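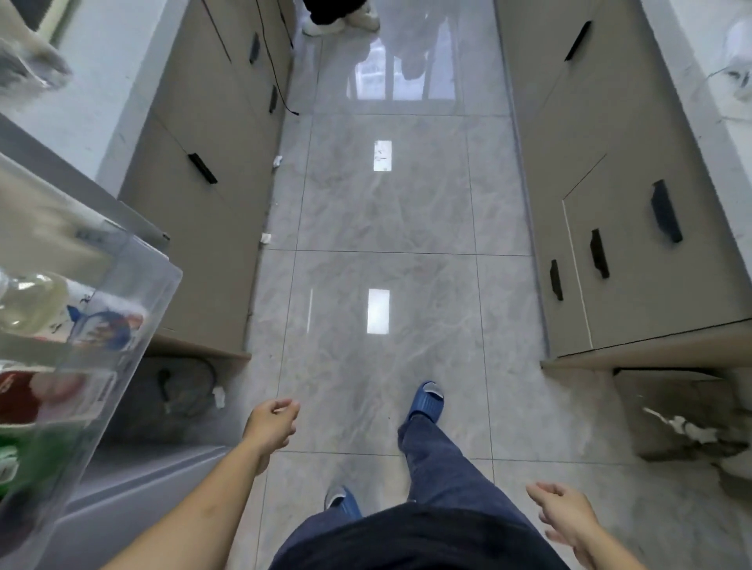 Galley, fridge side. Door standing open, walkway to the right of it.

Pre-trial walkthrough and inspection, kitchen cell
Grippers under comparison: Vornent two-finger, Besson soft three-finger
Arm controller: Breltex
Site: Bellunport test kitchen
Inspected by: Marwan Daher
Ratings: OK / Fix before power / Open question

1. Floor clear along the arm base route
Fix before power. Scraps of paper on the tile by the left-hand cabinets. Small, but the base casters are small too. Pick them up. The same item was marked OK on the August sheet, so either the paper is new or the August sheet was filled in at a desk.

2. Cables off the floor
Fix before power. There's a power cable with its plug looped in the recess under the left cabinets, and a thin black cable hanging down the cabinet fronts farther along, with its end on the floor. Tie up both.

3. Floor reflections and depth camera
Open question. The tile is glossy and throws back the ceiling lights as bright patches. Breltex support says their filter handles it. I have a filter setting and a sentence in an email. I would like to see a depth map taken in this aisle before I believe either one.

4. People in the aisle
Fix before power. The galley is narrow and both ends get used during setup. One person in the aisle when the arm is live, and that person holds the stop button. Closed shoes for anyone inside the line, no slides.

5. Stop button reachable from both ends
OK. Tested from both ends with the arm unloaded. Repeat with a load.

6. Fridge door clearance
Open question. Both vendors specify 12 inches of free swing around the wrist. With the door fully open we have that on the counter side only. The Vornent wrist is the bulkier of the two and I expect it to touch the door bin on the way out.

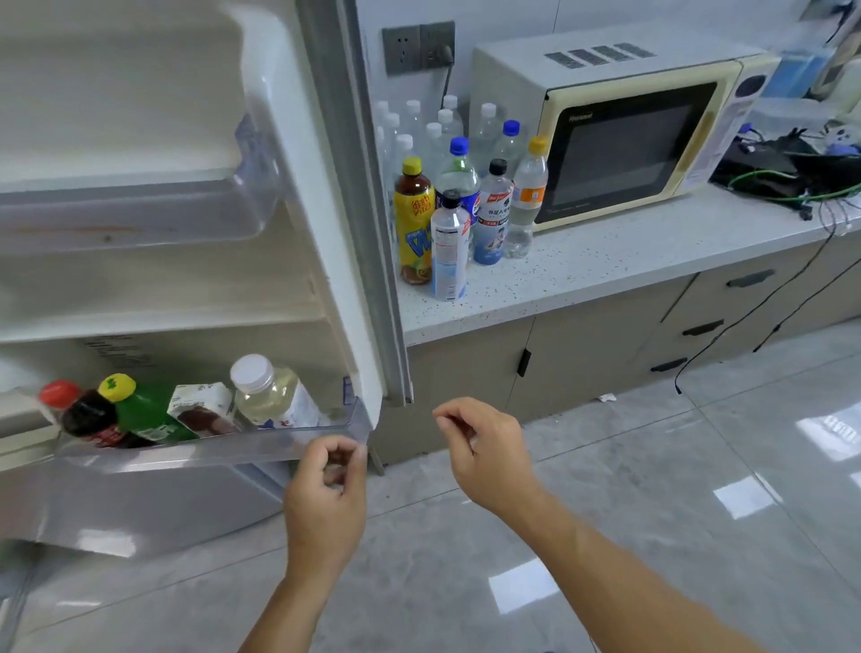
The bin is the part of this trial I trust least. A reach into it has to clear the front lip, close on a neck or a cap, and come straight up without dragging the neighbor along. Every demo I've been shown used one bottle standing alone on a mat. Run the packed bin first, while people are still awake, and log a dragged neighbor as a failure even if the target comes out.

7. Bin clips and door gasket
OK by hand. Check again after each gripper change. A plastic clip will give before either gripper notices, whatever the force limit says on screen.

8. Force limit set and locked
Fix before power. The limit was set but not locked, and the screen lets anyone with the tablet change it. Lock it, write the value on the sheet, initial it.

9. Controller log running
Open question. Last session's log has 216 grasp attempts and no record of which gripper was mounted for any of them. As a comparison it's useless. Gripper name goes in the file name starting Monday.

10. Counter targets
OK with comments. Clear bottles, clear liquid, mostly white caps. Good choice for finding out which camera is guessing. Keep the caps facing up and don't turn the labels toward the camera between runs, which I have watched people do. 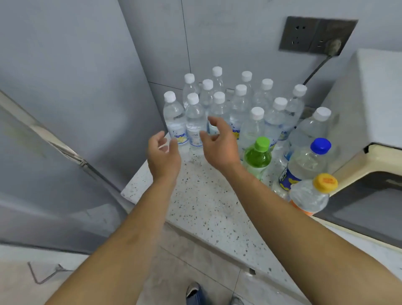
Counter corner, bottle cluster. Reach by hand before the arm gets a turn.

11. Socket and cord behind the cluster
Fix before power. The cord drops down behind the rear bottles. A missed grasp in the back row could hook it. Reroute it or take the back row out of the target list.

12. Soft finger condition
OK. No splits found on the Besson fingers. The "food safe" claim is outside this checklist and I haven't signed for it.

13. Spare fingers on site
2 sets Besson, none for Vornent. Order before the second week.

Result: not released for powered trials. Items 1, 2, 4, 8 and 11 to be closed and rechecked by me in the kitchen. Items 3, 6 and 9 can stay open for unloaded runs only.

M. Daher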